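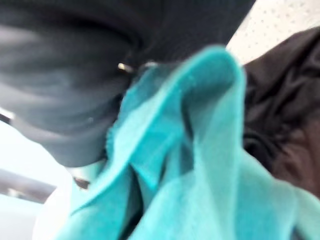

Figure 3. Wrist camera view, with teal cloth close to the gripper. Brown fabric lies behind it.

5.2 The false release fault

I'll spend a bit of space on this one, as it ate most of our October and I think other groups are going to run into it too. The short version is that our controller kept deciding it had let go of a piece of laundry when it hadn't, and then it drove the arm away with the cloth still attached. In the worst run the arm dragged a shirt across the lip of the drum, the seal folded over on itself, and Danish had to hit the stop button. No one was hurt (he was well clear), but we logged it as a safety event and quit running the loading task until we understood it.

The release check we started with was one I wrote myself, so I'll wear it. It had two parts. The first looked at finger opening: if the fingers got past 70 per cent of full travel, that counted as open. The second looked at colour in the wrist view, and if the cloth filled less than a set share of the picture, that counted as gone. Both had to agree. On our bench at Undon, with a tea towel and nice even light, this worked so well that Sadia and I stopped thinking about it.

Then we moved to the laundry set-up and everything got messier. A wrist camera that close to fabric gives you a lot of smear once the arm is moving, and in Figure 3 the folds of the teal cloth are badly blurred, with a large dark rounded shape taking up most of the upper left. Our colour check lost a good bit of its grip on pictures like that. Pale, washed-out background made it worse, and a second fabric in view could pull the share up or down depending on which one the model thought it was holding. I had tuned the whole thing on single items! 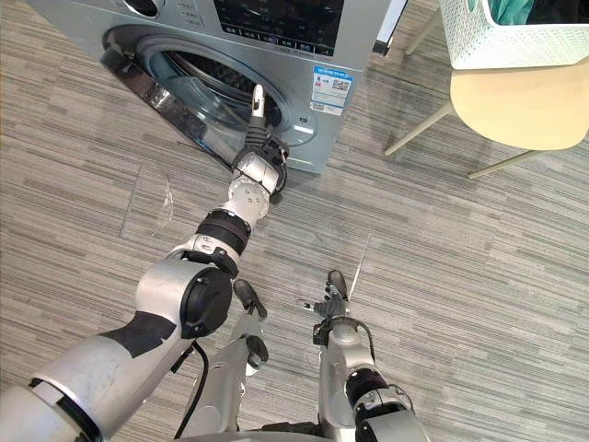

Loading is where the fault really bit us, and we split each load into approach, entry, release and retreat so we could see which stage was going wrong. Out of 90 loading attempts with the old check, 72 ended in a clean release and 10 ended with the cloth following the arm back out. The remaining eight were dropped short of the drum, a separate problem that Shamim covers in Section 6. Entry is the stage I'd most like readers to look at. With the left gripper just into the mouth of the drum, as in Figure 4, its fingers are already close to the lower edge of the gasket, so a retreat with fabric still caught has very little room before something rubs.

Figure 4. Left gripper at the drum opening, right gripper held open above the carpet.

The fix was pretty dull. We now hold the arm still for a moment after opening, take a fresh picture, and compare it with one from before the release. If they look too much alike, the arm stays put and calls for a person. Mark Anthony also added a pull limit on the retreat, which works even when the camera check is fooled. We've kept both. The pause makes every load slower, and Faisal would like it shortened, but I'm leaving it alone until we've tried it on heavier items like bath towels and jeans.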